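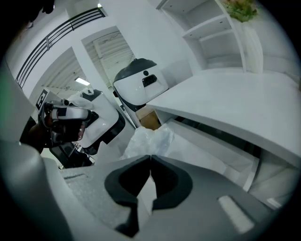
Procedimiento para el uso de pinzas manuales con cámara en zonas compartidas

Guía de buenas prácticas del área de manipulación, Drusano

1. Objeto y alcance

La presente guía establece los pasos que deberá seguir el personal que registre demostraciones con pinzas manuales en los espacios comunes de Drusano y en las instalaciones cedidas por Trinetti. Se aplica a las sesiones con un solo operador y a aquellas en las que dos o más operadores trabajan sobre la misma mesa. Los brazos fijos se rigen por su propio procedimiento.

2. Preparación del puesto

Retire de la superficie de trabajo todo objeto que no figure en la hoja de tarea. Las bolsas de plástico, los paños y los embalajes se admiten únicamente cuando estén anotados en ella. Los electrodomésticos permanecerán desenchufados durante toda la sesión, salvo autorización escrita del responsable.

Compruebe que las almohadillas de los dedos están limpias y cierran sin holgura lateral. Limpie la lente con un paño de microfibra y verifique que el marcador fiducial conserva sus cuatro esquinas legibles. Un marcador rayado o despegado se sustituye antes de empezar; no se repara con cinta adhesiva.

3. Sesiones con varios operadores

Cada pinza llevará un identificador distinto, que se anotará en el registro. Los operadores acordarán de antemano quién inicia el movimiento y quién cede el paso. Si ambos se dirigen al mismo objeto, los dos se detendrán y repetirán la toma desde la posición inicial.

Evite apuntar la cámara a personas ajenas a la sesión. Cuando exista una pasarela o planta superior abierta sobre la zona, se colocará en ella el aviso de grabación.

4. Ejecución

a) Sincronice los relojes de todos los dispositivos.
b) Sostenga la pinza inmóvil durante 3 segundos al comienzo y al final de cada toma.
c) Abra y cierre los dedos por completo una vez antes del primer agarre.
d) Realice la tarea a velocidad constante, sin hablar ni soltar la empuñadura.
e) Anote de inmediato toda caída, contacto imprevisto o interrupción.

Ninguna serie superará las 100 tomas sin una pausa del operador. Las tomas defectuosas se marcan como tales y se conservan.

5. Cierre de la sesión

Devuelva las pinzas a su estuche con los dedos abiertos y descargue los datos antes de abandonar el puesto. Las incidencias se comunicarán a Vlastimil Ďurica mediante el formulario 122, con indicación del identificador de la pinza y del número de toma.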